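About Zeretti

Zeretti teaches robot arms to do small jobs with their hands, or what passes for hands. We are based in Vorthorpe, on the second floor of the old Ayala building, and we have been here since October 2021. Most of our customers are companies that already own an arm and want it to do something that is hard to write down as a program: picking up a soft item, setting out dishes, scooping, sorting, closing a lid.

How we work

A person does the task first, through the robot. There are two ways to do this at Zeretti. In hand guiding, the operator holds the arm and moves it through the job while the joints record every position. In remote control, the operator sits at a second, smaller arm and the working arm copies what it does. We use remote control for most tabletop tasks, since it keeps the operator's hands out of the camera view and lets them work sitting down.

One run through a task is called a demonstration. A simple task usually starts with a set of 26 demonstrations, which we train on overnight to see where the arm gets confused. After that we record more, with the objects moved, turned or swapped for similar ones. Our largest set for a single customer came to 3000 demonstrations. Most are far smaller.

We keep the bad runs too, marked as bad. A dropped spoon is useful to have on record, and so is the recovery if the operator manages one. Customers receive everything we record for them, including the failed attempts, along with the notes the operator made that day.

Our people

Anayeli Trujillo started the company after nine years as a machine operator and trainer. She still records demonstrations two mornings a week and writes the task sheets that every operator follows. A task sheet gives the starting layout, what counts as finished, and what the operator is allowed to do if something slips. It fits on one page. If it runs longer, we split the task in two.

We employ 32 people. More than half are operators, and most of them came from other kinds of work: dental labs, sewing, kitchens, crane driving. No engineering degree is needed. New operators spend their first two weeks on practice tasks with blocks and cloths before they record anything for a customer. They work in blocks of 40 minutes with a break between, because tired operators make jerky movements and the arm learns those as well.

The rest of the staff look after the arms, the cameras and the training software, which we call Ollesel. Ollesel lines up the video with the joint readings, flags runs where a camera dropped out, and lets an operator throw out a recording right after making it. We wrote it for our own use and now license it to customers who want to record at their own sites.

What we work on

Tableware and food handling make up the biggest share of our work. Cups are harder than they look. The opening is narrow, the rim is easy to knock, and a saucer will slide if the arm comes down at the wrong angle. Reaching into a cup without touching its sides is one of the first tasks we give to operators who have finished their practice weeks.

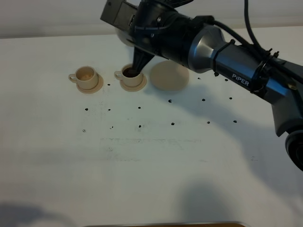
We also take on packing, light assembly, lab sample handling and folding. We do not take on welding, painting or anything involving loads above five kilograms. If your task falls outside what we do, we will tell you on the first call.

Before quoting, we ask for the objects themselves. Photos and drawings help, but an operator needs to try the real item with the real gripper. A trial normally takes one day, and you are welcome to come and try the controls yourself.

Visiting and contact

Our workshop is at 1391 Ayala Street, Vorthorpe. Please use the side entrance and take the elevator to the second floor. Visits are by appointment on weekdays, and closed shoes are required past the front desk. For trials, Ollesel licenses or operator jobs, use the contact form and choose the matching subject so it reaches the right desk.

Page last updated Tuesday, June 17, 2025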